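## Cooking for someone you've only just met

I love a dinner date at home! You get to talk properly, there's no shouting over a bar full of people, and if it goes badly you've still had a decent supper. I've done it often enough now (and so has my friend Meron, who met her husband over a very lumpy risotto) to have a few habits worth passing on.

Ask what they don't eat at least two days before. Asking on the doorstep is too late, and you'll end up picking prawns out of a pan while they stand there being polite.

Cook something you've made before. A stew or a tray of roast vegetables with chicken can be left alone for an hour, and that hour is the nice bit of the evening. If they're coming at 7, I like everything chopped and in bowls by 5, with the washing-up done and the bin out.

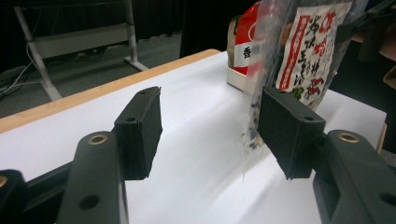 Go easy on raw garlic — cooked is fine, and if you both have it then who cares. I'd skip spaghetti too, unless you know each other well enough to laugh with sauce on your chin. Short pasta is every bit as good!

Have bread and something to dip it in ready when they arrive. People get nervous and hungry at the same time, and it's lovely to have something to do with your hands.

Turn off the big light. A lamp on a side table will do, or a couple of plain candles (scented ones fight with the food and always win).

Let them help if they offer. Give them a proper job, like making the dressing: three spoons of oil, one of vinegar, a bit of mustard, salt, shake it all in a jam jar. You find out such a lot about a person when they taste it and say what it needs.

Pudding should be shop-bought, or made the night before. Ice cream with hot coffee poured over it takes a minute and I've never had a bowl come back with anything in it.

Leave the plates to soak — they'll still be there in the morning.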